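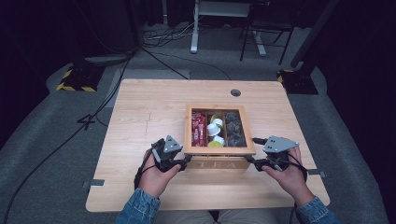 Search tickets Go

Ticket 2460
Opened by: Oğuzhan Çetinkaya
Assigned to: Recep Kırmızıgül, Vevville facilities desk
Category: Kitchen and break areas
Status: Pending

Oğuzhan Çetinkaya, Monday, May 25, 2020, 9:14 am
The tea box on the Skellilura floor is a mess again. Packets, pods and pyramid bags all share one box with three sections. The pods lean on each other and the red packets are jammed in so tight that you pull one and two more come up with it. Please fix.

Recep Kırmızıgül, 9:40 am
What does "fix" mean? The box has three sections and you have three kinds of thing in it. That sounds like a box doing its job.

Oğuzhan Çetinkaya, 9:52 am
The sections are made for packets. A cup-shaped pod doesn't stack in a slot that shape, it tips. Also people take the pods for tea and then go looking for a machine to put them in. The machine is on the Brernham side.

Recep Kırmızıgül, 10:05 am
Do we know the pods are tea? They're white and there are a couple of pale green ones. I wouldn't bet lunch on any of them. Who fills this thing?

Oğuzhan Çetinkaya, 10:11 am
I assumed you did.

Recep Kırmızıgül, 10:30 am
We don't. The order sheet says Karaca drops off supplies every 2 weeks, and it lists "hot drinks, mixed." That tells me nothing. I've asked them to split the line.

Tried so far:
1. Took out 6 red packets. The rest still stood up and came out one at a time. By 11:15 somebody had put them back.
2. Laid the pods in a single layer. Looked fine, held very few. Not convinced it's worth the space.
3. Left the pyramid bags alone. They pile up loose and no one has complained about them, which makes me think the whole complaint is really two complaints.

Oğuzhan Çetinkaya, 11:48 am
It's one complaint. The front says TEA. I'd like to reach in and get tea.

Recep Kırmızıgül, 1:20 pm
Karaca replied. They suggest a bigger box. Of course they do — they sell boxes. I've said no for now. A bigger box will be stuffed just as full.

Plan: pods go in a bowl next to the machine on the Brernham side, packets stay left, pyramid bags stay right, and the middle gets the spare packets. I'll look at it again on Thursday. I doubt it lasts until August.

Oğuzhan Çetinkaya, 1:34 pm
Fine by me. Please keep the ticket open until the pods have moved.

Related tickets
Sugar jar lid missing, Brernham side
Kettle trips the breaker
Karaca delivery left at wrong door
Spoons, again

Contact the desk | © 2020 Vevville Facilities | Back to top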